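# Báscula de cocina Sobczak Ekotness: reseña tras ocho meses de uso

Compré la Ekotness en junio para sustituir una báscula de muelle que ya marcaba lo que quería. La uso casi a diario, sobre todo para pan, y algo menos para repostería y para repartir la compra a granel en botes. La pagué yo, en una tienda de menaje de mi barrio, y me costó 57 euros. Es bastante dinero para una báscula doméstica, así que he preferido esperar antes de escribir.

## Lo básico

Pesa hasta 3000 gramos, con divisiones de un gramo. Funciona con dos pilas AAA, que venían en la caja. Tiene tres botones: encendido, tara y cambio de unidad. El plato es de vidrio templado y se levanta para limpiarlo, cosa que no se puede hacer en la mayoría de las que había mirado. Debajo queda una bandeja de plástico con cuatro patas de goma.

Antes de decidirme estuve dudando con la Nisberg de gama media. Es más barata y tiene la pantalla más grande, pero el plato va pegado y la ranura de alrededor se llena de harina. También probé en la tienda una Sterndale, que me pareció demasiado ligera: al pulsar la tara se desplazaba por el mostrador.

## Precisión

La comprobé con una pesa de calibración de 100 gramos que tengo de cuando hacía jabón. Marcó lo correcto recién sacada de la caja y lo sigue marcando. En el centro del plato o en una esquina, la diferencia no pasa de un gramo.

Donde falla es en las cantidades pequeñas. Si se echa la levadura seca muy despacio, la báscula tarda en enterarse: se queda en cero, y de repente salta a tres o cuatro gramos. Lo resuelvo pesando la levadura en un cuenco aparte y volcándola de golpe. Para sal pasa lo mismo. Quien haga café con receta o trabaje con gelificantes debería comprar otra cosa, con décimas.

Con masas grandes va bien. El bol de acero que uso pesa bastante, y entre bol, harina y agua me acerco al límite cuando hago dos hogazas. Si se supera, aparece una E en la pantalla y hay que retirar todo y volver a empezar. Se pierde la tara, con lo que conviene apuntar los pesos.

## Pantalla y botones

La pantalla se lee sin problema de frente. Con un bol ancho encima hay que agacharse, porque el borde la tapa. Es un defecto común a casi todas las básculas planas, pero a este precio esperaba que el frontal sobresaliera un poco más.

Los botones tienen recorrido y se pueden pulsar con los dedos llenos de masa. Para mí esto vale más que cualquier función táctil. El de cambio de unidad está demasiado cerca del de tara y alguna vez he acabado pesando en onzas.

El apagado automático salta a los dos minutos. Es poco. Si suena el teléfono a media receta, al volver está apagada y la tara se ha ido. No hay forma de cambiarlo; lo busqué en el manual y no aparece.

## Frutos secos y otros usos

Además del pan, la uso para la crema de cacahuete, con bolsas de las que se tienen de pie y las cantidades bien pesadas antes de triturar. Aquí la respuesta es buena, porque los cacahuetes caen con peso suficiente para que la lectura cambie al momento.

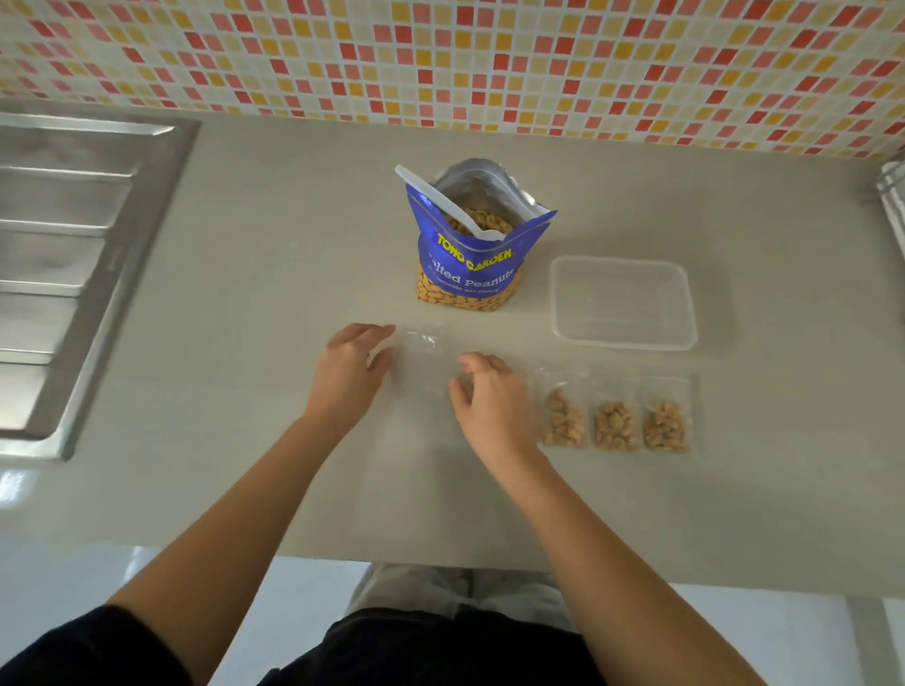 *Bolsa de cacahuetes abierta en la encimera, junto al escurridor del fregadero.*

Para líquidos ofrece mililitros, pero solo convierte agua. Con aceite el dato no sirve y es mejor quedarse en gramos.

## Limpieza y desgaste

El vidrio se friega a mano y no se ha rayado. La bandeja de plástico se mancha con cúrcuma y la mancha no sale. Las patas siguen en su sitio. He cambiado las pilas una vez, en enero; la tapa del compartimento es floja y hay que sujetarla con el dedo mientras se encaja.

## Valoración

**A favor:** plato desmontable, botones físicos, lectura estable con pesos medios y altos.

**En contra:** lenta por debajo de cinco gramos, apagado demasiado rápido, tapa de las pilas endeble.

La recomiendo para pan y cocina diaria, mejor si se encuentra rebajada. Le pongo un 7 sobre 10.

*Actualización, martes 20 de febrero:* Sobczak me ha contestado que venden la tapa de las pilas como recambio suelto. La he pedido y todavía no ha llegado.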